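The morning part

Hello again, and happy January to everyone who signed up at the fair and is now wondering who I am. I'm the one who gave you the lemon cookies.

Most of the emails I got over the holidays asked about the same thing, so I'm giving it the whole item this month: the morning. Couples plan the ceremony down to the last candle and then write "get ready" on the schedule with a big blank space beside it. I love that blank space (it's where all the good crying happens) but it does need a little help, especially when you've all flown in and nobody's in their own bathroom.

Let me tell you how it went for Elin and Darcy at Tredetby. Some of you met them at the open evening. They married in the little stone church up the hill, which has 1308 carved over the door, and they had 21 guests, counting the baby. Elin wanted to walk up the hill. In her dress, in her shoes, with her dad on one side and her grandmother on the other. I said yes before I'd walked it myself, and then I walked it and had to go lie down. It's 20 minutes if you're me in sneakers. It's a good deal longer if you're a grandmother who stops to talk to every goat.

So we started from the church bell and worked backward. Ceremony at four. Leave the guesthouse at three. Family photos in the yard before that, while the light still came over the wall. Dress on by two, hair and makeup finished before the dress, lunch before the makeup. That puts the first person in the chair in the middle of the morning, and the first person in the chair should never be the bride. Please don't go first! You'll be perfectly done at eleven and then you'll sit there like a cake under a dome, scared to eat a sandwich.

Kerstin Stöcker did hair for Elin and three others, and she sent me her wish list afterward, which I'm passing on because it's so sensible. She wants a real table, a chair without arms, a window, and the power sorted out before she walks in. If you're marrying abroad, ask your stylist what plugs she's bringing and ask the guesthouse what sockets they've got, and then pack one more adapter than the answer suggests.

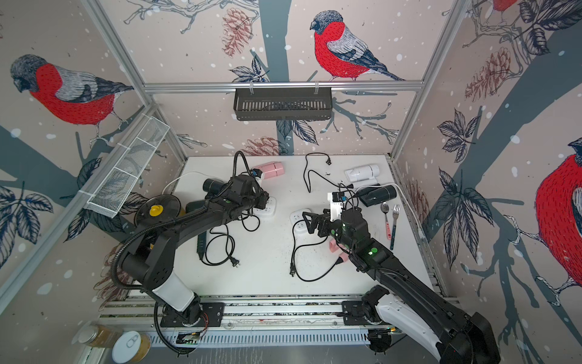 Plug adapter at the table, bullfinch wallpaper on the walls around

Old houses are lovely and old houses have old fuses. At Tredetby the upstairs room and the kitchen shared one, so two dryers and the kettle at the same time put everybody in the dark. We found that out at the trial the day before, thank goodness, and the rule became: shout before you boil. I still heard people shouting "kettle!" at the dinner that night, long after it mattered.

Now, lunch. I'm going to be bossy about lunch. Order it for the getting-ready rooms in writing, with a time on it, and pick things you can eat with a fork and no sauce. Darcy's side of the house had a plan for lunch that went "we'll grab something," and at half past one Tipene Pomare (best man, lovely, very tall) was going around the village looking for a bakery. He came back with one loaf and a jar of pickled herring. They ate it standing up in their shirts. No stains, and I take no credit for that.

Do you need separate houses for the two halves of the couple? I get asked this every year. You don't. Elin and Darcy had breakfast together on the steps at seven, just the two of them with coffee, and then split up until the church. Darcy told me later that was the part he'd keep if he could only keep one. Other couples like the full no-peeking arrangement and that's wonderful too, but then somebody has to guard the stairs, so pick a cousin who takes orders well.
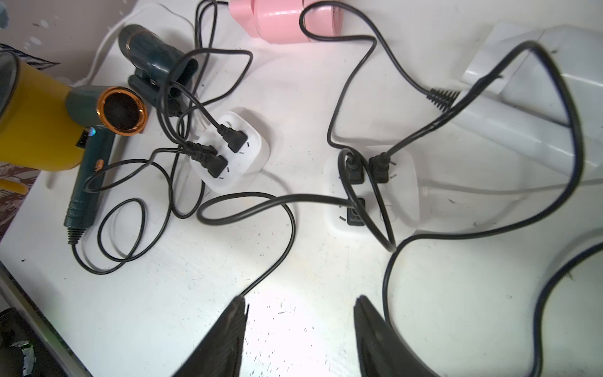
A word about how many people are in the room. Everyone wants to be there for the dress, and I understand it, I do. But a bedroom with 13 people in it gets hot and loud, and the person in the middle starts hosting when she should be sitting still. What worked for Elin was a small morning and an open door later on. Her sister and her two oldest friends were there from the start. Everyone else was told to come by at two, for the buttons. There were a lot of buttons! Her grandmother did the last one, and that's the photo they've framed.

If you have a photographer coming for the morning, book them for the last hour of it and no earlier. Yolandi Oosthuizen, who shot Tredetby, asks couples to put the rings, the shoes, the invitation and anything borrowed into one shoebox the night before, so she isn't tiptoeing around asking where the earrings are. I've started giving every couple a box for it. If you're marrying with me this year yours is in the post, or will be once I've found my tape.

And leave yourselves some slack. I put in a half hour that isn't for anything, and I don't tell the couple where it is. Elin's went on a walk back for her grandmother's other shoes. Last summer at Iturra it went on a zipper and a very brave bridesmaid with a pair of pliers. Once in a blue moon it goes on nothing at all, and then you get to sit on the bed with your mother for half an hour with your shoes off, and I've never heard anyone complain about that.

A few bits of news before I go. Iturra is fully booked for spring but I'm holding two fall weekends there, small parties only, dinner outside under the fig tree if the weather's kind. Tredetby has reopened the downstairs bedroom, so we can now sleep grandparents without the stairs. And several of you asked for my morning schedule as a blank sheet you can fill in. I've typed it up properly at last – just reply to this and I'll send it over. Tell me your ceremony time and how many heads of hair there are, and I'll pencil in the chair times for you while I'm at it.

Next month it's speeches, how long and in what order, and what to do about the uncle. Send me your uncle stories. I won't print names.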